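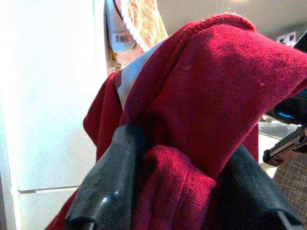

Peltidau Cloth Handling Data – README

Purpose
This release supports research into learning from demonstration for household fabrics. It accompanies the method report by Oskari Pelkonen and Raimo Jääskeläinen, in which a policy is trained on wrist views alone and decides when a grasp should be kept, tightened or tried again.

Contents
The set holds 1,566 episodes recorded in home kitchens. Of these, 300 are reserved for testing and must not be used in training. Towels and similar cloths are the main objects. Each episode contains wrist video, gripper opening and a short written task label.

Results
On 199 robot trials, the policy trained with grasp labels completed 58 more than the version trained without them. Most remaining failures involved two layers being taken as one.

Known limits
Lighting was not controlled. Strong daylight can wash out pale surfaces, and dark fingers lose detail in shadow. Loose folds often hide the edge of the cloth – labels for edge position are therefore left blank in such cases.

Maintenance
Corrections are reviewed every Friday and should be sent to the Skillov data desk.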